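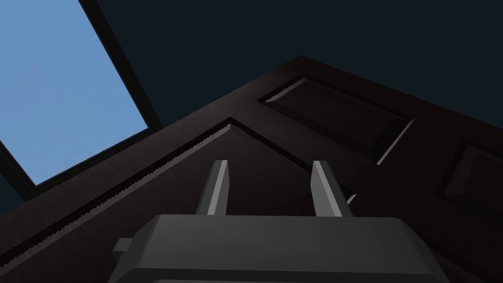

Ashraful Majumder wanted to know whether a beginner could do the pick-up exercise without having written any code before, and whether the simulator would run on an ordinary school laptop. Yes to both. He had read the Katenano notes first and found they assumed too much, so this page goes more slowly.

Projects > Robotics club > Simulator > Exercise 4: picking up a ball

Search this site Go

You will need the club simulator (we call it Zuter), the starter folder from the shared drive and a couple of club sessions. The folder is 284 MB, so copy it over before you come. Do exercises 1 to 3 first, as this one uses the same move and wait commands.

Step 1. Set the view

Open the room file and switch to the gripper view, so that the two fingers are at the bottom of the window and you look out past them. You will be using this view for the whole exercise. Drive the arm a little in each direction before you load anything else — up in this view is not always up in the room, and most wrong moves in our club come from forgetting that.

Step 2. Line up

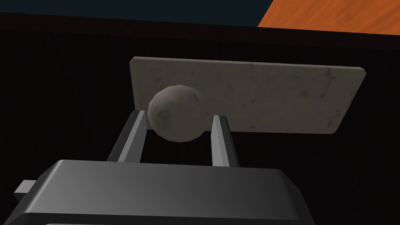 Lining up should be done with the fingers open and the speed turned right down. Set the speed to 10 in the control panel and leave it there until the ball is held. Move sideways first, then turn the wrist, then go forward. With the ball showing between the fingertips and the pale slab behind it, you still can't tell from this view alone how far away the ball is, so read the distance value as well. Save the position as READY when you are happy with it. You will come back to it many times.

Step 3. Close the fingers

Add these lines to your program after READY:

forward slow
wait 950
close until contact
wait 950

The waits are in milliseconds. Leave them in, even if they look pointless. If you close while the arm is still moving, one finger touches first and pushes the ball away. If that happens, reset the room, go back to READY and take a little off the forward distance.

Don't set the grip force to full. We use 34 for the ball and it has worked on every laptop in the club. Higher values make it jump out sideways — this is the physics engine and there is nothing wrong with your program.

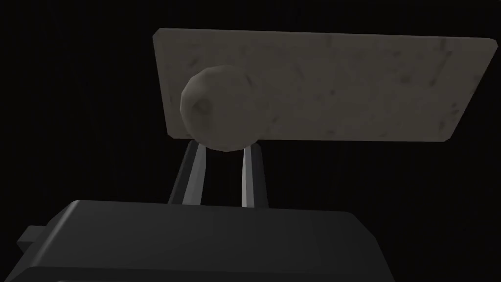 Once it closes properly, run the same program again from a fresh reset. Do this until you get five good runs in a row, and write down the settings in your log. After that, add a lift and a second wait. Teams going in for the Bakos round in August need the log as well as the program, so keep it tidy as you go.

Comments

Porkley team: Our close command stopped early every time. We had left the speed at the exercise 3 setting.

Ashraful Majumder: Worked on my third try. Is READY saved when you close the room file?

Reply: Only if you save the program too.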